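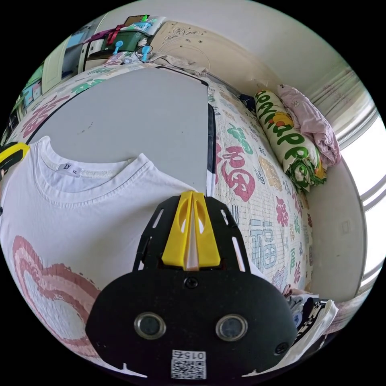 A gripper with two yellow finger mounts, and a white T-shirt with a pink heart.

Folding a T-shirt is one of those jobs your hands know so well that you can think about your tea while you do it. A robot has to learn every bit of it, and there are rules about how it should be taught. At Pleston we keep ours in a booklet called Kerach. It has 29 rules in it, and the newest were added in April, so we won't go through the lot (you would be here till bedtime!), but these are some we like best.

Go gently. Cloth can stretch and buttons can pop off, so a gripper should squeeze only as hard as it needs to.

Mind the fingers. Robot fingers can pinch, just as a door can. Keep your own hands well away from them, and ask a grown-up before you touch any machine, even one that looks fast asleep.

Ask first. A bedroom is a private sort of place, with quilts and pillows and clothes in it, and a robot's helpers must have a yes from the people who live there before they begin. If somebody changes their mind later on, that counts too.

Put a label on it. Every tool should carry its own mark, a bit like the name tape in your school jumper. The gripper at the top has a square code on a white label, with 015Z printed above it. If a tool starts to pinch too hard, the people looking after it can find out which one it is.

Stop means stop. When anyone says it, everything stops, and the T-shirt can wait.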